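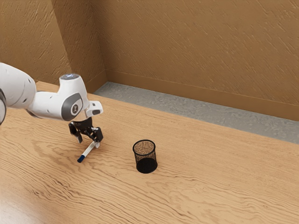 Simulated tabletop with the marker held in the gripper, a short distance from the mesh cup.

Irnthorpe Marker-and-Cup Set: Data Card

Version 2

Contact for this card: Rania El Khatib, Tinetti Laboratory

Summary

The Irnthorpe set is a collection of simulated manipulation episodes in which a single robot arm handles a marker on a tabletop and places it in a pencil cup. It was prepared by the Tinetti Laboratory to study one narrow question: how much a policy trained by imitation depends on the way the marker is held at the moment of transfer. The set holds 1000 episodes, all produced in simulation. No physical robot was used at any stage, and no result reported in this card should be read as a result on hardware.

Background

Placing a thin object upright in a narrow opening is an ordinary task that exposes a common weakness in learned policies. A policy may learn to bring the gripper over the opening and still fail, as it has learned the position of the gripper and has paid little attention to the angle of the object between the fingers. When a marker is grasped near one end, a small error in the estimated tilt moves the far end a long way. The cap strikes the rim, or the marker comes down outside the cup.

Earlier work in the laboratory, carried out under the Hirkurdale project, used short blocks and wide bowls. Errors of this type were hidden by the generous shape of the container. The present set was designed so that they would show.

Task definition

Each episode begins with the marker on the table and the cup standing upright. The arm approaches the marker, closes on it, lifts it, carries it to the cup and releases it. An episode is marked as a success when the marker comes to rest inside the cup and the cup is still upright at the final step. Contact with the rim is permitted. A marker that leans against the outside of the cup is a failure.

Episodes are divided into 4 groups according to where the marker is grasped:

Center: the fingers close at the middle of the barrel.
Upper: the fingers close near the end opposite the cap.
Cap: the fingers close on or beside the cap.
Free: the grasp point is chosen by the planner without restriction.

The groups are equal in size. In the upper group the marker often hangs at a slant with the cap lowest, and it may stay close to the table surface for much of the carry. This group was included on purpose and should not be filtered out as poor data.

How the episodes were made

Episodes were generated by a scripted planner that has full access to the state of the simulator. The planner selects a grasp, computes a path, and corrects the wrist angle before release. Small random disturbances are added to the target position during the approach, so that the episodes contain recovery motion. Attempts in which the planner failed were kept and labeled. They are stored beside the successful ones and carry the same fields.

The starting positions of the marker and the cup are drawn at random within the reach of the arm. The starting rotation of the marker is also random. The size and shape of the cup do not change between episodes. Camera placement is fixed within an episode and changes between episodes.

Contents of each record

Color images, one per time step
Joint positions and joint velocities of the arm
Gripper opening
Pose of the marker and pose of the cup, in the table coordinate system
Grasp group
Success label
Random seed

The poses of the marker and the cup are taken directly from the simulator and contain no sensor noise. They are provided for analysis and for training auxiliary losses. A policy that reads them at test time is not solving the task described in this card, and scores obtained in that way should be reported separately.

Splits

A total of 104 episodes are held out for testing. The remainder may be divided between training and validation as the user prefers, but the test episodes must not be used to select a model or a checkpoint. The test list is distributed as a plain text file of seeds.

Reference method

The laboratory trained 2 policies on the set. Both use the same image encoder and the same action head. The first receives images and joint positions only. The second is trained with an added output that predicts the tilt of the marker relative to the gripper; the added output is dropped at test time, so both policies receive identical input when they are run.

Both policies did well on the center group, and the difference between them there was too small to support a claim. On the upper group, the policy trained with tilt prediction succeeded more often, and its remaining failures were mostly late releases. The policy trained without it tended to open the gripper at the correct place over the cup with the marker at the wrong angle. On the cap group the added output gave no clear benefit. We believe that the fingers hide too much of the cap for the tilt to be read well from the images, but we have not tested this.

Training was repeated with different seeds. The ordering of the policies on the upper group held in every repetition. The ordering on the free group did not, and we advise against drawing conclusions from that group alone.

Known limitations

The surroundings are plain. There is one table, one cup and one marker in every episode, and no distracting objects. A policy that performs well here may rely on the absence of clutter.

Friction between the fingers and the marker is set higher than would be expected for a smooth plastic barrel. This choice reduced slipping during the carry and made the grasp groups easier to keep apart. It also means that the set is of little use for the study of slip.

The mesh wall of the cup is treated as solid for the purpose of collision. A marker tip cannot catch in the mesh.

In the first version of the set, a number of episodes in the cap group were assigned to the center group in error. The labels were corrected in December and the episodes themselves were left unchanged. Results computed on the first version should not be compared with results on the present one.

Intended use

The set is intended for research on imitation learning, grasp-dependent placement and object pose estimation under partial occlusion. It is not suitable for judging whether a system is safe to operate near people, and it contains no people and no personal information.

Related material

The Wattanapong evaluation scripts compute the success label from a completed run and produce a table of results by grasp group. Users are asked to report all groups, including those on which their method performs poorly. The scripts expect the directory layout described in the file named LAYOUT, which is supplied with the records.

Corrections

Errors in labels or records may be reported to Rania El Khatib at the Tinetti Laboratory. Reports should give the seed of the episode and the version number of the set. Accepted corrections are listed in the change file and take effect with the next version.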